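Teaching a Hand to Tidy Up: Notes From Our Student Project
Speaker notes, 2 October 2020

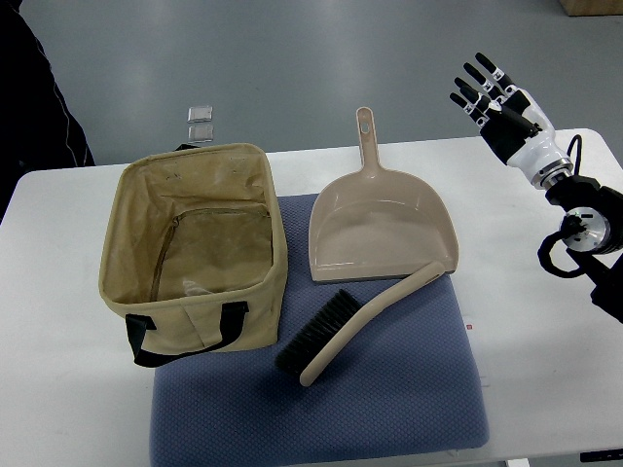 Slide 1. Good afternoon, and thank you for the invitation. I speak today for the Isov student team. We are a robotics club in our second year, and I was responsible for the task design. That means I decided what the hand should do, and the other members then told me why it could not do it. (Wait a little here, people are still sitting down.)

Slide 2. The task. We chose packing: a dustpan and a hand brush must go into an open fabric bag. Every person in this room can do it while talking on the phone. For us it filled the time from May until now. Say clearly that the task is from the household category of the Lorivik student challenge, and that we did not invent the category, only our version of it.

Slide 3. Why these objects. The dustpan and the brush are both beige, and they lie on a blue cushion. We wanted strong contrast between the objects and what is under them, and the blue gives us this. The bag is also beige, and this was a harder choice. When the brush is in front of the bag, the color alone does not help very much. The black bristles do help. I would keep the bag if we did it again, but two members of the team disagree with me.

Slide 4. The cushion. In the first version the tools were directly on the white table. Our fingers came down too low and pushed against the hard surface, and the motor protection stopped the arm. With a soft pad, the fingertips can press a little below the handle and nothing bad happens. I know that some people will call it cheating. The rules allow a soft surface, I checked them.

Slide 5. The grasp. Five fingers sound like a luxury, but each one is a new way to miss. For the brush we close on the middle of the curved handle, with the thumb coming from the other side. For the dustpan we first tried the wide scoop and it turned in the hand. Now we take the handle. (Show the gesture with my own hand. Slowly.)

Slide 6. The bag. It is open at the top, and its sides are soft. The most common failure is simple: the tool touches the side on the way in, and the bag moves with it. We changed the approach so that the hand goes higher before it moves to the left. It costs time but it is much calmer to watch.

Slide 7. Numbers. We recorded 2091 attempts in total. We removed 359 of them, mostly for a wrong start position or a stopped recording. The first 1000 were made with the old approach path, so please do not compare them with the later ones. If somebody asks for the success rate, go to the backup slide and explain both parts separately.

Slide 8. What we still want to do. Start with the bag closed – for this we need to pull a zipper, and I do not promise anything. Also let the brush start in any direction. At the moment we use 8 fixed directions.

Thanks to Nitance for the workshop hours, and to the Cordeiro lab for lending us table space. Questions. If there are none, ask the audience which tool they would pack first.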